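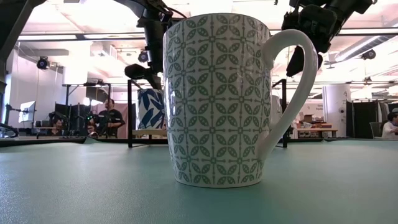

Buy a dozen white ones and be done with it, a reader wrote back in September, after I had mentioned in passing that I own no two cups alike. The letter went on to say that a matched set stacks, that a matched set looks tidy behind a glass door, and that a grown person ought to be able to set a table without it looking like a yard sale.

I have read that letter more often than I'd like to admit. It's a good letter! The part about stacking is completely true and I have nothing to say against it. But I love mismatched cups, I have loved them for most of my adult life, and I want to make the case for them properly, at length, with all the enthusiasm I had to leave out of the original column for space.

Start with the hand. Before you taste anything you pick the cup up, and every cup asks to be picked up differently. A tall mug with a big C of a handle lets you hook two or three fingers through and carry it down the hall while you open a door with your elbow. A squat tumbler with no handle wants your whole palm, and on a cold morning that is exactly what your palm wants too. A matched set gives you one of these answers over and over. I don't want tomato soup and peppermint tea out of the same shape, and I certainly don't want an espresso rattling around at the bottom of something built for cocoa.

Then there's the question of whose is whose. Put out a dozen white cups at a gathering and in ten minutes everyone is peering into them, trying to remember who takes milk. People set them down, lose them, and get a fresh one, and at the end of the evening you're washing twice what you poured. Put out a mixed bunch and it sorts itself out. You're the blue flowers. I'm the green leaves. You come back from the porch and there it is waiting for you, and you don't need one of those little charms on a ring or your initial on a piece of tape. 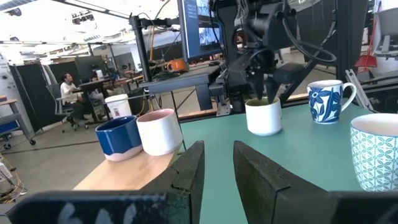

Two cups without handles on the wooden board, and the blue floral mug with its handle over on the table.

I'd go further and say that patterns look better next to patterns they weren't designed for. This is the part that makes tidy people nervous. A repeating geometric leaf on white can look a bit prim by itself, a bit like wallpaper in a dentist's office. Stand it near a loose, heavy floral in dark blue and both of them wake up. The straight one looks crisper and the flowery one looks wilder. Add something in a solid deep cobalt and your eye has a place to rest. Manufacturers know this perfectly well, and now they sell "curated mix" sets, where the mismatching has been done for you at the factory. I find these a little sad. The colors all came from the same meeting.

My own shelf came together very slowly. The first good one was from Grero, the secondhand place on the hill in Tralldale, where the cups are hung on nails all the way up the stairwell and you have to decide quickly, before somebody needs to get by you. The next was a second from the Lévesque pottery, with a thumbprint in the glaze near the foot that I wouldn't trade for anything. Lévesque puts its seconds out on a plank by the side gate with a coffee can for the money, and I've driven there for no other reason and come home perfectly happy with one cup on the passenger seat. After that it got easier, and then it got out of hand, and then I made a rule, which I'll come to.

The reader's letter did get me to ask around. I put the question in the column, sets or singles, and 1,129 of you answered, which was a bigger pile of mail than I got for the one on dishwashers. More than 700 of you were for singles. I was thrilled. I was also surprised by how strongly the set people felt, and some of their letters were lovely. One wrote that her twelve cups were the only thing in the house that she and her late husband had chosen together in one afternoon. I'd never tell anybody to break up a set like that. If your set has a story in it, then it's doing just what my singles do for me, and we have no argument.

My argument is with the set that was bought because a set is what one buys. It arrives in a box with cardboard dividers. Two get chipped in the first year, and now the set is a broken set, and you feel a small nag every time you open the cupboard. A chip in a single is a chip in one cup. When a single finally breaks, the shelf has a gap and you get to go looking, and looking is half the pleasure!

Now the practical side, because "it's charming" won't help you on a Saturday night with guests coming up the walk.

Give the cups one calm thing to stand on. If the cups are busy, keep the surface quiet: a plain tabletop in one color, a bare board, a cloth with no stripe in it. I'm fond of a soft green for this. White cups look clean against it and blue looks bluer. Pale wood works just as well, and the two together are my favorite of all.
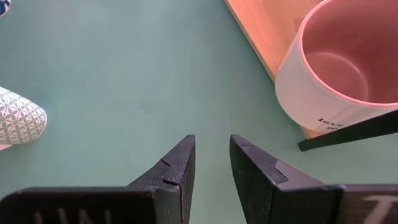
Pale wood board on a plain green tabletop.

A board has a second advantage. It makes a group out of things that don't match. Four odd cups scattered over a table look like the end of a party, and the same four pulled together on a tray look as if you meant it. You can carry them all in one trip as well, if the tray has a lip and your floor has no toys on it.

Agree on the inside, if you can't agree on anything else. You look into a cup far more than you look at it. Tea in a white cup glows and you can judge its strength; tea in a dark green one is a mystery until you sip. I keep the dark-lined ones for coffee, which looks the same in everything, and I let guests with strong feelings about tea choose from the pale ones. A faint pink inside is a wonderful thing, by the way. It flatters milk.

Mix the heights on purpose. If every cup is odd but they're all the same size, the effect is fussy. One tall, one squat, a couple in between, and it relaxes. Put the tall ones at the back of the shelf if you're short and at the front if you're careless, or the other way around. I've tried both and I'm still reaching over something.

And have a rule about numbers. Mine is that a new cup comes in only when I can name the one that's leaving, and the one that's leaving goes to the break room at Coma, the print shop where I used to work, and where they're still drinking out of my thirties. I visit now and then. It does me good to see an old cup being picked up and used by someone who has no idea where it came from.

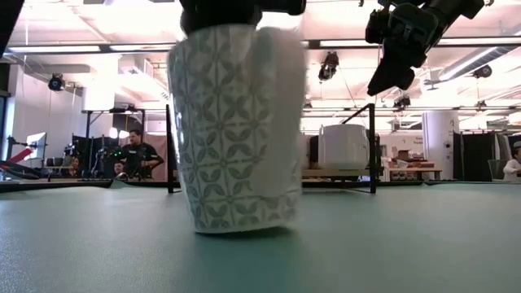

A cup should be handled, after all. It should be lifted and put down and shoved over to make room for a plate. The ones I worry about are the special ones kept on the high shelf for company, because company comes twice a year and tea comes three times a day. Use the good one on a plain morning. Use the tall leafy one for water if you like the weight of it.

As for the letter writer, I did try the dozen white ones, borrowed from a neighbor for one weekend, to be fair to the idea. They stacked beautifully. I drank my coffee, set the cup down next to somebody else's, and spent the rest of the morning drinking theirs.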